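4.2 Bench trials of the Celto gripper kit

The Celto kit is supplied by Bekier as a set of printable parts with a wrist camera and control software. It was assessed against the criteria in Section 3, namely ease of assembly, quality of the wrist view and steadiness of operation beside a second arm. The parts were printed in our own workshop and fitted according to the supplier's guide, with no changes to the finger shape.

Trials were carried out at an ordinary workbench with tools and packaging left in place, as the kit is sold for use in small repair shops. In total, 161 trials were recorded with two arms in the same working area (Figure 3). The operator was free to stop a trial at any time – a stopped trial was logged as a failure.

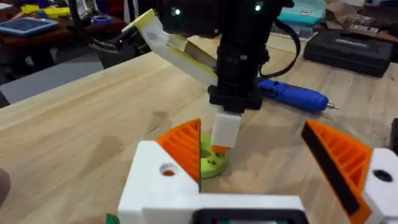 Figure 3. Wrist view from the kit: the open orange fingers, with the second arm and a lime-green printed part between them.

Ingeborg Pfeiffer, commenting on a draft of this section, objected that a fixed overhead camera would have cost less and would have spared users the work of setting up the wrist mount again after each finger change. We accept the point on cost. The overhead view was tested during July with the Virág mount, and the target was hidden by one or other of the arms in 20 of the trials repeated under that condition. The time needed to set up the mount remains a fair criticism and is taken up in Section 5.

The ribbed fingers bent as the supplier describes and did not need replacing during the trials. Assembly was less satisfactory. The guide does not state how tightly the camera screws should be fastened, and two of our three assemblers had to repeat this step. Bekier has been informed and intends to revise the page concerned. Control software was used as delivered, and its settings are given in the appendix.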